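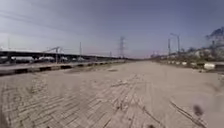 Attachment 1 - Drurness yard, access strip looking along the kerb, tank wagons on the left

Ticket: Access strip rutting and dust, Drurness rail side
Raised by: Aisyah Ginting, yard operations
Assigned to: Fitzgerald Kapoor, civils and drainage
Status: Open - monitoring
Priority: Medium

Problem as reported
Drivers say the steering pulls on the strip beside the tank wagons, worst at the near end where everybody turns. Dust is getting into the cab filters on the Pomano loader. One driver also reported a bump further down, left of the centre line. Please check whether the kerb drainage is blocked.

Update 1 - F Kapoor
Walked it from the gate end. Tyre marks are heavy and cross each other at the near end, then the ground gets smoother further along. The dark patch in the attachment is the bump the driver means. It is loose spoil, probably dropped from a tipper, and there is no hole under it. Scraped it off by hand after the photo was taken.

Deepest rut measured 60 mm. Our limit before regrading is 50 mm, so the near end fails and the rest passes.

Update 2 - F Kapoor
Checked the kerb. 12 of the openings at the near end were silted up on the yard side. Rodded them through and put a bucket of water down each. All cleared except one, which drains slowly. I have marked it with paint.

Update 3 - A Ginting
Can the regrade be done without moving the wagons? Jayawardena want them left where they are until the paperwork is through.

Update 4 - F Kapoor
Yes. The grader stays on our side of the kerb and doesn't need to go near the track. I do need the strip shut to traffic from 6 am until it has been rolled. Lorries will have to use the Joluvville gate - please let the weighbridge know.

Update 5 - A Ginting
Weighbridge told. Cones and signs are in the store by the gate.

Update 6 - F Kapoor
Near end graded and rolled, up to 200 m from the gate. Damped down with the bowser before rolling. Deepest mark left is well inside the limit. I didn't touch the far section.

Update 7 - A Ginting
Drivers report no pulling. Still dusty by mid-afternoon, and the loader filter was changed again. Can we have the bowser twice a day?

Update 8 - F Kapoor
Bowser booked for 7 am and 1 pm through November. The slow drain needs jetting, raised as a separate job. Leaving this open until we have had some proper rain on it.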